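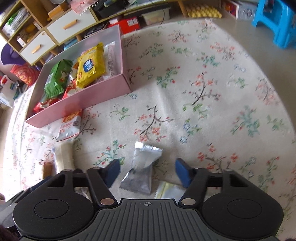

Unit 7: Reading a bike spec sheet
Notes by Marta Horobets

Frame weight gets quoted first and matters least. Ask which size was weighed, and whether the paint was on.

"Stiffer" means nothing without a test. Stiffer than what, and loaded where? The Kalline catalog says it twice on one page and gives no number.

Wheel size claims: treat with care. A 700c wheel with a fat tire can stand as tall as a 29er.

Before next class, read the Gesside and Wanyama sheets and mark every claim you could check with a tape measure or a scale. Bring both.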